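[desdale-cricket] Re: Who's got the scorebook from the Restow game?

From: Mahlet Lemma
To: desdale-cricket list

Eoin Keane wrote:

> Evening all,
>
> Two things. First, the green scorebook wasn't in the kit bag when I
> got home from Restow, and I need it to put the averages up. Has
> anyone got it in a boot or under a pile of washing?
>
> Second, I left at tea because of the in-laws and all I've had since
> is a string of messages saying "WHAT A FINISH" and no score. Could
> somebody who was there tell me what happened? Bogdan says we won by
> two wickets, Tekle says three, and they were both batting at the end
> so I'd have thought they might know.
>
> Also teas for the Emach game, we still need someone for sandwiches.
>
> Eoin

Hi Eoin, hi everyone,

I've got the scorebook! Sorry, sorry. It was in with my pads, and it's a bit crumpled at one corner but all the pages are there. I'll bring it to nets, or if you want it sooner you can come and knock any time after half past five.

It was two wickets. Tekle is counting himself as not out, which he was, but he's forgotten that Bogdan was given out and then came back on as a runner for him, so Bogdan wasn't really batting by then at all, he was just running about very fast in somebody else's helmet. I had to rub out half the column and do it again, so if the last three overs look odd in the book, that's me and not the umpires.

Right, the match. When you left they'd made 231 and I think most of us thought that was too many. The pitch had been keeping low all afternoon and their tall lad from the top end had barely bowled a bad ball in his warm-up. We then lost our first two for nine (one of them me, lbw, I've no complaints, well, I've one small complaint). Adanech went in at four and for the first half hour she hardly played a shot. I was scoring by then and I had so many dots in a row that I started to think I'd missed something.

Then they took the tall lad off for a rest and she just went. Three fours in an over, all through the same gap, and they kept moving a fielder there and then moving him away again! She got to her fifty with a proper scruffy inside edge past the stumps and after that I don't remember her giving a chance. Her hundred came up with a sweep that went under the roller and we had a long discussion about whether it was four. It was four. She finished on 106, caught on the boundary going for another one, and the Restow lot all clapped her in, which was good of them as they were losing their grip on the game at that point.

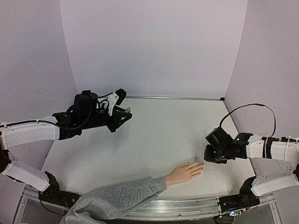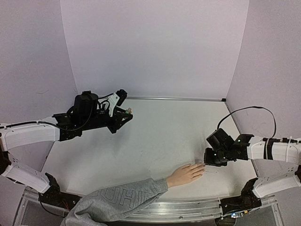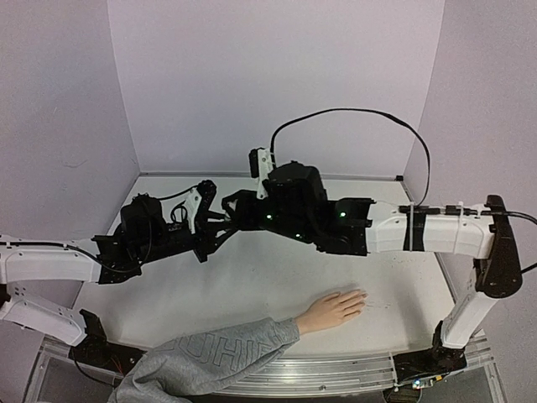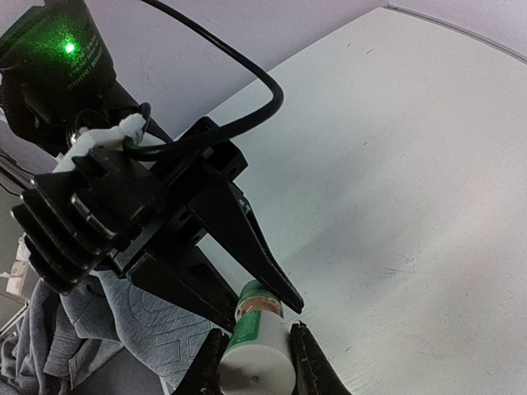 So that left us needing 19 with three wickets in hand and the light going a bit grey. Bogdan hit his first ball straight back over the bowler's head and was out to his fourth. Tekle came in, pulled his calf running the very first single, and wanted to carry on, so out came Bogdan again as runner. If you've never watched Tekle bat with a runner, he forgets he's got one. Twice he set off himself, hopping, and there were three of them all heading for the same end while Adanech shouted at her brother from the boundary in what I'm fairly sure wasn't English. We got there with four balls left, off a leg bye, off his bad leg.

Now, the other bit, and this is why I was so slow replying. I sat down with the old books to check something and I make it that Adanech has now scored 2,446 runs for the club in league games. That's counting the two seasons in the blue book but leaving out the Assefa Cup and the friendlies. Could you check that against your spreadsheet? If I'm right she's only a good afternoon away from going past the next name on the board in the bar, and I'd like us to have a cake ready if it happens at home. Please don't tell her, she'll only go and get a duck. (I know she's on this list. She told me she never opens it. Adanech, if you're reading, stop.)

The win puts us second in Division 2 with Restow still to come to us. I wouldn't get too excited yet as Emach have a game in hand and we've never played well on their ground, with that slope.

On teas, I can do sandwiches for Emach if somebody else does the cakes and the squash. I'm thinking egg, cheese and pickle, and one plate of something without dairy. Bogdan, do you still have the big blue cool box? And the tea urn needs descaling before anyone uses it again, my cup last time had bits in.

Last thing, the raffle. I've got a roll of 500 tickets left over from May and they're pink, so we don't need to buy more. Prizes to me please, nothing that melts.

See you at nets, and Tekle, put some ice on it.

Mahlet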